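# Shop tips: working around robots, and with hand-held grippers, without kidding yourself

I run the tips page for our shared workshop, and most months it's glue, drill bits and how to get pine pitch off a saw blade. In December somebody put a sheet of robot safety rules on the wall and I was asked to "turn it into something friendly." I've read the sheet, all 38 rules of it. Some of them are good. A lot of them were plainly copied from a factory manual by a person who has never had to find a free outlet in a shared room.

So what follows is what I'd keep, what I'd drop, and where I'd like to see some evidence.

## Floor first

The sheet gets to cables at rule 31. I'd put them at the top and I'd print them bigger.

- Run power along a wall or under a desk. If it has to cross where people walk, use a proper cable ramp. Tape lifts at the corners and then you trip on the tape.
- Don't leave a power strip in the walkway. Screw it to the underside of a bench.
- Coil the slack and tie it. Hook-and-loop strips are cheap and you can reuse them forever.
- Anyone wearing a headset sees less of the floor than they think they do. Clear a path before they put it on, and don't move a chair into it afterward.

Jummai Akinola wanted a line about marking the floor with yellow tape around each station. Fine, mark it. I've seen yellow tape in a lot of shops, usually underneath a stack of boxes.

## Table setup

Rule 12 says the work surface must be "free of all non-task items." I asked what counts as a task item and got 2 different answers from 2 people. My version: if you'd be upset to see it knocked on the floor, take it off before you begin. Coffee goes first. Small loose parts go in a tray.

Boxes with hinged lids are a nuisance with grippers, whether a person or an arm is holding them. The lid springs back just as you reach in. Crease it hard along the fold, backward, before you start. It takes a few seconds and saves a lot of muttering.

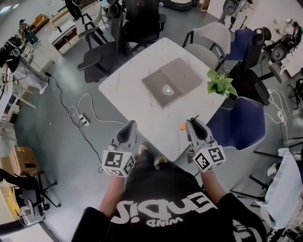 Chairs are the other thing. Nothing on the sheet mentions them. Push them in or roll them well away, and if a caster chair has to stay close, turn it so the base isn't sticking out where you step. Pirjo Jääskeläinen caught her ankle on one in the fall and she wasn't anywhere near a robot.

## Hand-held grippers

People treat these as toys because there's no motor swinging an arm at you. They do have fingers that close, so keep yours out of the way. A few habits I'd stand behind:

1. Check that the fingers open and close freely before every run.
2. Keep printed markers clean and flat. A dry microfiber cloth is enough. Alcohol can take the ink off some prints, so try a corner first.
3. Don't set a gripper down on its markers.
4. Rest your arms. Holding both hands out in front of you gets old fast, and tired hands drop things.

The sheet asks for a break every 251 seconds. I would love to know where that number came from. Maribel Mamani thinks it's a typo for 25 minutes, and she may be right, but it has been up there for weeks and I haven't met anyone who follows it either way. Stop when your shoulders complain.

## Powered arms

I'm less grumpy on this part, as the stakes are higher.

- Know where the stop button is and press it once, on purpose, before you do any work. If it doesn't stop the arm, go home.
- One person holds the controls. They say "moving" out loud before it moves.
- Hair tied, sleeves up, no lanyards.
- Cut the power before you reach in to free a jammed part. Pausing the program doesn't count.

The sales leaflet for the Tremus arm says it is "inherently safe around people." I don't believe that about a stepladder. Slow is safer than fast, and padded is safer than bare metal, but what the arm is holding matters too. Put a utility knife in a gentle arm and you still have a knife moving around.

## Things I'd take off the wall

The rule requiring closed-toe shoes "of an approved brand." Closed toes, yes.

The rule that says all incidents must be reported on the Flimix form. It's four pages long and wants your job title twice. Dorottya Fekete keeps a spiral notebook on a string by the door, and that one gets written in.

And the claim across the bottom, "2000 hours without an accident." I asked who logged the hours and I'm still waiting to hear. If you were there for any of them, the notebook has plenty of blank pages.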